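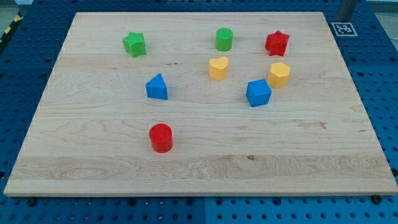
Colored plastic shape blocks on a light wooden board.

How to Build a Listening Log for Album Reviews

By Kadir Tatlı
February 13, 2023

This tutorial covers the method I use to take notes on a record before writing a review of it. It assumes a plain spreadsheet, a media player that displays elapsed time, and a pair of headphones you already know well. The worked example is Munetard, the second album by the guitar band Hakport, released on the Pradel label. The finished log for that record ran to four passes and gave me enough material for a review of 500 words with a good deal left over.

Before you start

Get the release in the best version open to you. Promotional streams are often low bit rate, and some fade out early or carry a spoken tag. If the promo is all you have, write that in the first row of the log, and keep any remarks about sound quality out of the review until you have heard the retail version.

Turn off volume leveling in the player. Leveling changes the relationship between quiet and loud tracks, and on an album with a wide range it will mislead you about pacing. Turn off crossfade and any automatic equalizer as well. Set gapless playback to on.

Do not read the press notes yet. Save them to a folder and leave them there until pass three.

Setting up the sheet

Create one sheet per album. Use the following columns, in this order:

Pass
Track number
Time
Element
Note
Weight

Pass is a number from 1 to 4. Time is minutes and seconds from the start of the track. Element takes one of a fixed set of terms: vocal, lyric, rhythm, harmony, guitar, keys, arrangement, mix. Those 8 terms cover most pop and rock records. For electronic music, replace guitar with synthesis and keys with sampling. Keep the set fixed once you have begun a record, or sorting by element will stop working.

Note is free text, one line. Weight is a number from 1 to 5, where 1 is a detail you would not mention to a reader and 5 is something the review cannot leave out. Leave Weight blank until pass four.

Format the Time column as text. Most spreadsheet programs will otherwise read 3:42 as a time of day and display it as 3:42 AM.

Pass one: straight through

Play the album from start to finish without stopping. Do not look at the track list. Write no more than one note per track, and put it down after the track ends. If you have nothing to say about a track, enter a row with the Note cell empty. An empty cell on pass one is useful later.

On Munetard I had empty cells for tracks four, five and seven. Two of these improved on later passes. Track five did not, and the review says so.

Record where you were and what you played the album on. I put this in the first row, next to the source. A record heard on a train and a record heard at a desk produce different first notes, mostly in the mix column.

Pass two: track by track

Wait at least a day. Then play each track with the log open and pause as often as you need to. Every note needs a timestamp. "Nice bass" is no use a week later. "1:14, bass drops out for two bars before the chorus, drums carry on" can be checked, quoted or thrown away.

Describe first and judge second. If both fit on one line, put the description before the judgment and separate the two with a semicolon. Sample rows from Munetard:

2 / 1 / 0:38 / guitar / second guitar enters an octave up, same figure; works
2 / 1 / 2:51 / mix / vocal pushed back behind cymbals, last chorus only; loses the words
2 / 3 / 0:00 / rhythm / count-in left on the recording
2 / 6 / 4:05 / arrangement / strings restate the verse melody, voice absent; best minute on the record

If you cannot name an instrument, write what it does and where it sits in the stereo field. Guessing leads to errors in print. The sound I first logged as an organ on track six is credited as a treated accordion.

Lyrics are best handled in a separate run within pass two. Transcribe only the lines you may quote. Mark any word you are unsure of with a question mark and compare it with the printed lyric sheet, if there is one. Streaming lyrics are often wrong and should not be used as a source for quotation.

Pass three: context

Now open the press notes. Check names, spellings, personnel, studio and producer against the liner notes, and where they differ, go with the liner notes. Hakport's press sheet credited the whole album to one producer. The sleeve lists Akbulut Studio as a co-producer on tracks two and eight, and those two tracks do have a drier drum sound than the rest. I had logged the drums on both in pass two before I knew the reason.

Play the band's previous album once, straight through, in the same setup. Add rows only where the comparison affects the new record. Their debut was recorded with a single vocal take per song, so I logged the doubled vocals on Munetard under vocal with a short reference back.

Avoid other reviews until your draft is filed. If you have read one by accident, note the publication and the point it made, so that you can tell later whether an opinion in your log arrived before or after it.

Pass four: weighting

Play the album straight through one last time with the log closed. Afterward, fill in the Weight column from memory and the written notes. Limit yourself to three rows with a weight of 5. On a long album it is tempting to allow more - the limit is there to force a choice.

Sort by Weight, highest first. Then sort by Element within each weight. If one element fills most of the upper rows, you have the main line of the review. On Munetard it was arrangement, with mix second.

From log to draft

Build the draft from the rows weighted 5 and 4. Each paragraph should rest on at least one timestamped row. Leave the timestamps themselves out of the copy unless the publication likes them, but keep the log open while editing, and check every claim against it.

For a 500-word review, expect to use six or seven rows. A feature of 2,000 words will take most of the rows weighted 3 and above and will probably need a fifth pass on selected tracks.

Common problems

The log is too long. Some passages attract a note every few seconds. Merge rows that fall within the same section of a song and keep the earliest timestamp.

All the notes are negative. Go back to pass one and compare. If the first notes were warmer, look at what changed - fatigue is possible after several plays, and a two-day break before pass four usually shows whether it was that.

Timestamps do not match the retail version. Promo edits can differ by several seconds. Work out the offset for each track and enter it in a note at the top of the sheet. Do not correct the rows one by one.

Track order changes after the promo. Add a column for the final track number and leave the original in place. Repeat pass one in the new order before weighting, as any notes on sequencing will be out of date.

Save the finished log with the artist, title and year in the file name, and keep it with the draft. Corrections requests can come in long after publication. The last one I had for Hakport was sent in May, over a spelling in the string credits, and the pass three rows settled it.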